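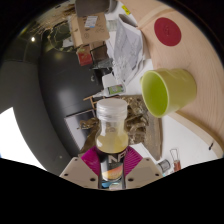 Bottle in the fingers, cap up. Green cup on its side on the wood top.

Last updated: May 25, 2018

Ticket: handheld grippers, pad wear + what do we order for Drasholm
Opened by: Chiyo Nomura
Owner: Nipon Thammasiri
Status: waiting on approval
Priority: raised from low, quote runs out

Problem as reported (Chiyo)
Smooth bottles rotate in the grip when you tilt. Not every time. Started after we moved to the longer sessions. Mugs fine, paper fine, cardboard fine. Bottles with a wrap label are the worst, the label side slides and the bare side holds, so the whole thing turns. Operators squeeze harder to make up for it and then the trigger hand gets tired and the sessions get shorter. So it is costing us collection time, I want that counted when we talk money.

Asked for: new handhelds before November. Existing ones are worn out in my opinion.

First look (Nipon)
Not sure they're worn out. Checked the unit that gets the most complaints. Trigger OK, return spring OK, finger screws tight. Camera mount OK. Pads shiny on the ribs near the tip, that I agree with. Shiny ribs = less bite on plastic. Might be a pad problem and we'd be buying whole units to fix it.

Tried:
- wiped pads with a damp cloth, let dry. Better for a while, then back to sliding
- wiped the bottle too. same
- swapped left pads for the right ones. slide moved to the other side. So yes it's the pads
- moved grip up to the shoulder of the bottle. Holds well but the cap gets in the way for the pour task
- lower grip, below the middle. Holds, but fingers catch on the tabletop coming down

Didn't try glue or tape, please nobody do that, the residue came off on the last set and took the ribs with it.

Reply (Chiyo)
OK on the pads. But the trigger on the second unit sticks, Ayane can confirm. And if one is out for repair we have no spare at all. A day with one unit is half a day's data and we still pay for the room.

Reply (Ayane Oshima)
Confirmed, sticks on the way open. Happens more toward the end of a session. I cleaned the slide, it helped, came back the next session. I would not plan on that unit for a long booking.

Quotes (Nipon)
Asked Rulix and Mistham. Rulix made our current ones, Mistham does a pad set that is supposed to fit.

Rulix, option A: pads for both units plus a trigger rebuild kit. $836 with shipping.
Rulix, option B: everything in A plus one complete spare handheld, no camera. $1,836 with shipping.
Mistham: pads only. No price in writing yet, they want to know our screw spacing first. I sent a drawing. No answer. Wouldn't plan around it.

Lead time from Rulix is 40 days on the spare handheld. Pads are in stock. So if we want the spare for the November block there is slack now but there won't be if this sits in somebodys inbox all summer.

Budget side (Preben Bjarnason)
What I have left in the small equipment line covers A without asking anyone. B needs Kazuhiro to sign. I'd rather go once for B than do A now and come back for the spare in the fall — second request in the same year always gets the long form. But I need a page that says what the work looks like and why the spare isn't a nice-to-have. Chiyo can you write down the table setup, I have never been in that room and neither has Kazuhiro.

Also: does the spare need its own camera? If yes that's not in the quote and I need to know now, not after.
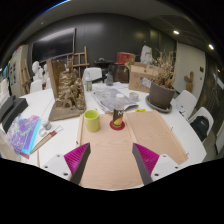
Table setup, fingers open over the wood board. Mug at the left, bottle on the coaster.

Table setup for the request (Chiyo)
Work area is the wooden board with the raised strip down the middle. Objects on it are the ones we pick. Everything behind stays put — sculpture, plant pot, cardboard box, the papers. We leave it there on purpose, a bare table teaches the model bare tables.

Tasks are short. Pick the bottle, set it on the coaster. Mug from one side of the strip to the other. Cup upright from lying down. Bottle tasks are the biggest share of the list and those are the ones that go wrong. Whoever is holding the gripper has to reach in over the near edge with fingers wide, no chance to come in from behind because of all the stuff back there. So a weak pad costs more here than it would on an open bench.

Room is booked by the block. If a unit dies in the middle we can't shift the block, we just lose it. That is the argument for the spare.

Camera: no. We move the camera over from the dead unit. Takes a few minutes and a recalibration. Nipon ok with that?

Reply (Nipon)
OK with that. Mount is the same on the new ones, I asked Rulix in writing. Cable may be shorter, will check when it gets here. Recal file goes in Cui under the unit number, NOT under the camera number like last time.

Note for Preben: please put storage in the plan too. The units live in a cardboard box with the tools on top of the fingers. Half the shine on those pads is probably from that. A case with foam, anything, doesn't have to be theirs.

Reply (Preben)
Case comes out of office supplies, don't add it to the request. Order any one that closes.

Questions from Kazuhiro Hayashi
1. How often will pads need replacing? If this is every year put it in the running costs and stop calling it equipment.
2. Why not rent the spare for the block?
3. Does B change if we wait for the Mistham price?

Answers (Nipon)
1. Don't know yet. We never logged hours per pad set. Starting now, sheet is in Cui. Put one set per year in running costs for now, correct it after the block.
2. Rulix doesn't rent. Asked.
3. Only the pad part would change. Trigger kit and the spare are Rulix only. And if Mistham pads don't fit, we've lost the time.

Reply (Kazuhiro)
Fine with B in principle. Send me the form with Chiyo's text pasted in, take out the part about the model, finance will ask. One line on what happens to the sticky unit after rebuild.

Reply (Nipon)
Sticky unit: rebuild, then becomes the spare. New one goes into daily use. 2 in use, one on the shelf.

Workaround until parts come
- Ayane's unit for bottle tasks, the sticky one for mug and paper only
- wipe pads at every break, damp cloth, no alcohol
- grip on the bare side of the bottle if you can turn it first
- label sliding mid task: stop, mark the take, redo. don't save it with a hard squeeze
- write start and stop time on the pad sheet. yes every time

Open
- form to Kazuhiro (Preben)
- foam case (Preben)
- cable lenght on the new unit, check on arrival (Nipon)
- chase Mistham one more time, for next year's pads (Nipon)
- send Rulix the shipping address for Drasholm, they still have the old one (Chiyo)

Leaving this open until the trigger kit is in and Ayane has done a full session on the rebuilt unit.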